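4.2 Who the IT chief reports to

We had expected the reporting line to matter a good deal. Most of the IT heads we spoke with expected it too, especially those who reported to finance and brought this up before we had sat down. Of the 1,301 budget requests in our data, those sent through a finance chief were approved at nearly the same rate as those sent straight to the chief executive. They were, however, a great deal longer.

The firms differed more in how early the IT head heard about a plan. At Caltness, the head of IT learned of a new regional office in October, when someone asked her for the wifi password. At Stukell, she sat in on the first planning meeting -- and spent most of it, by her own account, on the catering.

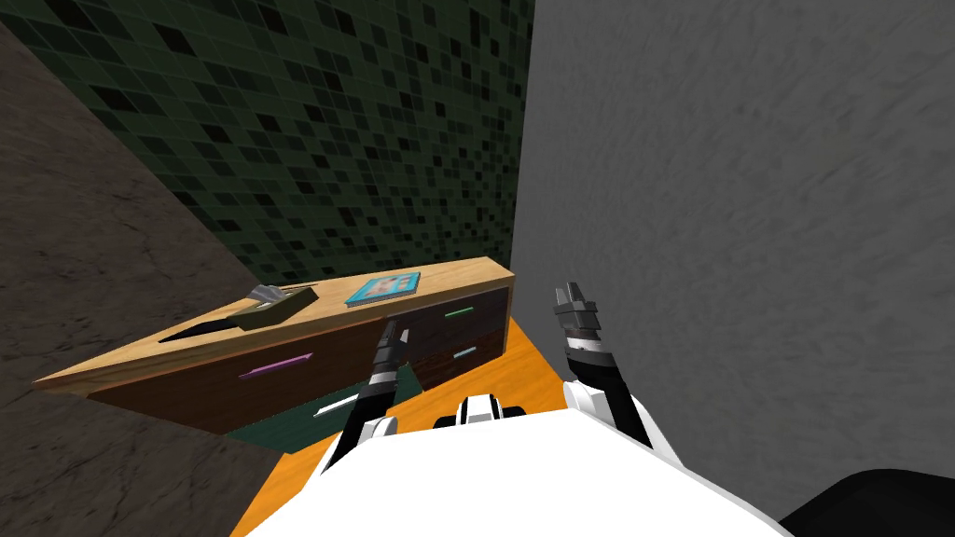
Figure 3. Simulated view of a white robot torso, with two arms reaching toward a wooden cabinet.

Early notice went with fewer late changes in 22 of the firms studied. The four exceptions include Bellis, where everyone was told everything and the changes came anyway. Pugh's earlier work on Masano found much the same pattern, though she blamed the email system. We take no position on the email system. Section 5 looks at whether early notice can be told apart from simply having a patient boss.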